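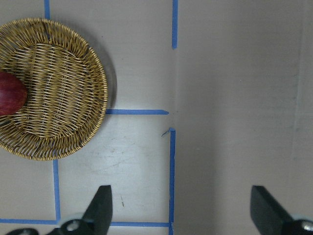 Celeo Table Layout Study
Progress report to Gridum, second period

Status

Work in this period covered the zone layout for the sorting table, the choice of containers, and the first full set of placement sessions at the Taratport room. The layout is in use. The container list is closed except for one item, noted under Open items. Spending is within the approved budget.

Table and zone marking

Zones are marked directly on the tabletop with blue painter's tape. Printed mats were tried in the first period and dropped because they slid when a container was pushed sideways. Tape stays flat, comes up cleanly at the end of a week and can be replaced one strip at a time.

The grid is partial by design. Strips do not have to meet at the corners, and zone lines are left open where a container is expected to cross them. Operators in the first sessions treated a closed rectangle as a limit and spent time squaring containers to it. With open corners they placed the container and moved on. Tape is torn by hand, so strip ends are uneven. Zone dimensions are taken from the long edge of the strip and never from the tip.

Adhesion was checked at the end of each session. Lifted ends were the only fault recorded. They were pressed down again or the strip was replaced before the next session.

Containers

The round, shallow wicker basket is now the standard container for single fruit. It replaces the steel bowl, which was noisy and let apples roll to the center after placement. The woven floor gives enough grip to hold an apple where it is set down, including against the side. The coiled rim is thick enough to lift from any point.

Two drawbacks are on record. The weave sheds short strands, which have to be wiped off the table. The rim also hides any tape beneath it, so basket position is read from the strips that remain uncovered. The written procedure now says so.

Sessions

The plan called for 12 sessions of 300 placements each. All 12 were run. The total accepted after review was 1824 placements. The remainder were set aside, mostly for incomplete log entries in the early sessions, before the log sheet was shortened. Setting-down errors were a minor cause. The new sheet has one line per placement and is filled in at the table.

Red apples were used throughout. Fruit was replaced when bruised. Pears are scheduled for the next period and will use the same basket and the same zones.

Open items

1. Second basket size. Negash has supplied a smaller sample with a lower rim. It has not been tested.
2. Lighting. The rim casts a soft shadow on the table, and operators have asked whether zone lines near it can be made wider. A wider tape is on order.
3. Session timing. The Thursday slot overlaps with cleaning and should be moved.

Next period

Test the smaller basket, complete the pear sessions, and issue the layout drawing with final zone dimensions in October. No change to the budget is requested.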